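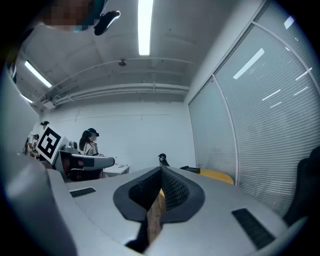

Figure 3. One of the rooms in the study, with white pipes and conduits running below the ceiling.

4.2 Living under the pipes

We had expected people to talk first about desks and chairs, and we were a little surprised, and rather pleased, at how often the talk drifted upwards instead. In rooms like the one in Figure 3, where the ceiling is white but the structure has been left exposed, the pipes and conduits become a sort of landmark, and those who work beneath them grow quite fond of them (or quite cross with them, depending on the day). Of the 28 people we spoke to at Luvier and Rullon, 18 brought up the ceiling before we had asked a single question about it, and several went on about it for a good deal longer than our timetable had allowed.

Most of them liked the height. They spoke of having room to think, and of a ceiling that seemed to belong to a workshop as much as to an office. Sound was another matter. With no tiles overhead to soften things, a chat at one end of a room could be followed quite comfortably at the other, and two people at Rullon had taken to holding their telephone calls on the stairs. Glass walls drew a similar mixture of affection and grumbling: people enjoyed seeing who was about, but felt a little on show when they stopped for a biscuit.

Hoi-yan Pan, who carried out the July interviews, noted that newcomers tended to look up while they were talking and that older hands hardly ever did. We return to this in Section 5, where the rooms at Mustititz, which have lowered ceilings throughout, give us something to set beside it.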